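Snowmaking starts at Nonmont as crew waits on colder nights

Saimi Partanen has run the snowmaking crew for three seasons and expects a December opening

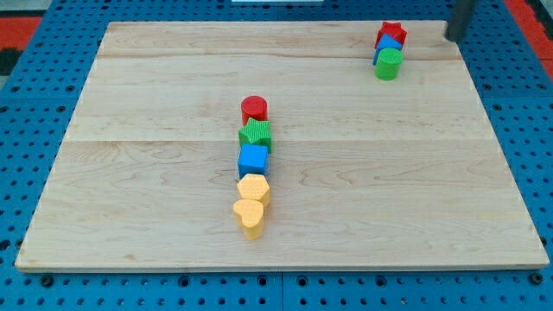 The first guns came on at Nonmont before dawn on 1st November and ran for a little under five hours before the temperature climbed back above the cutoff. Saimi Partanen, the ski area's snowmaking manager, said that was what she had planned for.

"We got what we needed out of it," she said. "We found two bad hydrants and a hose that should have been thrown out in the spring. I would much sooner find those on a test night than on a night when I can run everything."

Partanen spoke in the pump house at the bottom of the Drumine lift, where the crew keeps its radios, spare nozzles and a whiteboard with the overnight forecast on it. She came to Nonmont as a lift operator, moved to grooming after one winter and took over snowmaking when the previous manager retired.

The mountain has 47 snow guns this season. Most are the older stick type that stand along the edge of the trail, and the rest are fan guns that can be towed from place to place. All of them draw from the pond below the Semaan trail, which holds enough water to cover the lower mountain before the pumps have to slow down and let it refill.

"The pond is full, and that wasn't the case last year," Partanen said. "Last year we started with it down by a third and I was checking it every couple of hours. It was on my mind the whole time. This year I can think about the weather and leave the water alone."

The weather has been the harder part. Daytime highs at the base have stayed well above freezing, and clouds have held the nights warmer than the crew would like. Partanen watches what is called the wet bulb temperature, which takes humidity into account. Dry air lets the crew make snow when the thermometer reads close to freezing. Damp air can shut them down on a night that feels cold to anyone standing outside.

"People text me and say it's 30 degrees at their house, why aren't you making snow," she said. "It's 30 and foggy. I could turn the guns on, and I'd have a very expensive skating rink."

When conditions are right, the crew works in two shifts of six people, starting on Drumine and moving uphill. Drumine is the main beginner run and also the way back to the lodge from nearly every other trail, so it has to be covered first. Semaan comes second. Partanen said she wants a base deep enough on both that a warm spell with rain won't take them back to grass.

"You can open on less. I've seen places do it," she said. "Then it rains for a day and you're closed again, and you've used up your cold nights for nothing. I'd like to open once and stay open."

She would not name an opening date. The resort's website says December, and she said that was her wording. Three good nights in a row would put Drumine in reasonable shape, she said, and Semaan would need a few more than that.

The main change over the summer was underground. A contractor replaced 900 feet of pipe along the upper part of Semaan, where the old line had been leaking at the joints. Partanen said the leaks never stopped the crew from working, but they cost pressure at the top of the trail, and the guns there threw wet, heavy snow as a result. The trench has been filled and seeded, and a strip of straw is still visible from the lift.

The crew is also using a new scheduling and monitoring program called Prurnance, which collects readings from weather stations on the hill and sends an alert when a section is cold enough to run. Before that, somebody drove up and down all night with a thermometer.

"I was not excited about it, to tell you the truth," Partanen said. "But it woke me up at the right time on the test night. It was off by a degree at the mid-station, and we moved the sensor out of the trees. I'll have a better opinion of it in January."

She still sends someone up to check each gun by hand. The usual method is to stand in the plume with an arm out and look at what lands on the sleeve. If it bounces off, the snow is dry enough. If it sticks and soaks in, the water gets turned down.

Hiring went more easily than last fall. Seven of the twelve people on the crew have worked at least one winter at Nonmont, and two of the new hires came from the summer trail crew and already know where the hydrants are. The work pays more per hour than running a lift, but the shifts are long and most of them end after sunrise.

"I tell them in the interview that they're going to be cold and wet and that their friends will be asleep," she said. "Some of them thank me and go apply at the rental shop. That's fine."

Asked about natural snow, Partanen said she had looked at the long-range outlook and didn't put much weight on it. The upper trails depend on storms, since there is no pipe above the top of Semaan, and they usually open a few weeks after the rest of the mountain.

Until then the crew is on call. The next stretch of cold in the forecast was two nights long, with light wind and dry air on the second. Partanen had already written the names of the night shift on the whiteboard and was waiting for a delivery of hose.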